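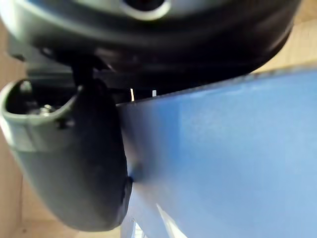
Endcombe Allotment Association
Minutes of the ordinary meeting held on December 17, 2018 in the Sowerby Room, Endcombe

Present: the Chair, the Secretary, the Site Manager, the Water Officer, and plot holders as recorded on the attendance sheet.
Apologies: received from the Treasurer and accepted. The Treasurer's written report was read by the Secretary.

1. Minutes of the previous meeting

The minutes of the September meeting were taken as read. One correction was made under item 4: "standpipe C" should read "standpipe D". The minutes were then approved and signed.

2. Matters arising

2.1 Gate lock. The combination has been changed. The new number was sent out by post to those without email. Two plot holders reported that the lock is stiff in cold weather. The Site Manager will apply graphite powder. Oil is not to be used on the lock.

2.2 Skip. The skip was on site for one weekend in October as agreed. It was filled mainly with old carpet and broken glass. The hire company objected to the amount of soil left on the carpet and made an extra charge, which has been paid.

2.3 Boundary with Geris Lane. No reply has been received from the landowner about the leaning sycamore. The Secretary will write again and send a copy to the parish council.

3. Water supply

3.1 The Water Officer reported that the main was turned off at the meter in the last week of November and the standpipes drained. Standpipe D did not drain fully. The fall on that branch is too shallow and water stands in the low section beside the compost bays. The pipe was blown through with a foot pump, and the tap has been left open and wrapped.

3.2 Consumption over the season was higher than in the year before. The Water Officer considers that most of the increase is explained by the dry summer, but the meter was also seen to move on two evenings when no tap was in use. A slow leak between the meter and standpipe B is suspected. The ground there is wetter than the ground on either side of the path.

3.3 Two courses of action were discussed:
(a) Expose the joint at the path crossing and replace the fitting if it is found to be leaking. Estimated cost of parts is low and the digging could be done by members.
(b) Abandon the existing run and lay new blue polyethylene pipe at full depth along the hedge side, with a stop valve at each branch. The quotation received is £800 excluding the hire of a trencher.

It was pointed out that (a) would not cure the drainage fault at standpipe D. It was also pointed out that the existing pipe is of unknown age and that any new fitting would have to be joined to it. After discussion it was agreed to proceed with (a) before the water is turned back on, and to hold (b) over until the result is known. Two further quotations for (b) are to be obtained in the meantime.

3.4 Hosepipes. The rule stands: hoses may be used for filling butts and tanks and must not be left running unattended. A proposal to allow sprinklers on the lower plots was not seconded.

Action: Water Officer, Site Manager.

4. Treasurer's report

4.1 All rents due in the autumn have been paid except on plot 7. A second reminder has been sent. Under the tenancy agreement the plot may be re-let if the rent is still outstanding after the notice period. The Secretary will confirm the date on which this expires.

4.2 A donation of £100 was received from the Endcombe Show and has been placed in the water fund.

4.3 The insurance falls due in February. The present policy covers public liability but does not cover members' sheds or their contents. Members are to be reminded of this in the next newsletter, as a claim was attempted after the September gales.

4.4 The report was accepted.

5. Seed potato and onion set order

5.1 The order closes in the second week of January. Varieties will be the same as last season, with one second early dropped owing to poor keeping and heavy slug damage on the clay plots. A salad type will be offered in its place.

5.2 A member asked whether the Jivitz shallot could be added. The supplier lists it but will not split a sack. It was agreed to include it on the form and to place the order only if enough is asked for to take a whole sack.

5.3 Collection will be from the store shed. Trays should be brought. Potatoes not collected within a fortnight will be sold to other members at cost.

Action: Secretary.

6. Manure delivery

The farm can deliver one load in January if the track is firm enough. The last load was fresher than promised and contained a quantity of wood shavings. The Site Manager will ask for the older heap. The load is to be tipped on the hardstanding and not on the verge. It was noted that the turning space must be kept clear of cars on the day.

7. Site inspection

7.1 The winter inspection will take place in late January. Plots will be judged on cultivation, paths and the state of structures. Land covered with sheeting will be counted as cultivated if the cover is sound and weighted down.

7.2 There was disagreement over whether carpet should still be allowed as a cover. The majority view was that it should not, given the cost of disposal recorded at 2.2. A change to the rules will be put to the annual general meeting.

8. Any other business

8.1 Rats have been seen near the compost bays. Cooked food is not to be composted. The bays are to be turned monthly over the winter.

8.2 The lending mower is due for service. It will be unavailable until the end of February.

8.3 A request to keep bees on the end plot beside Geris Lane was deferred. The applicant is asked to supply proof of insurance and a sketch showing the position of the hives and the direction of flight.

9. Next meeting

To be held in February in the same room. Items for the agenda should reach the Secretary a week beforehand.

The meeting closed at 9.10 p.m.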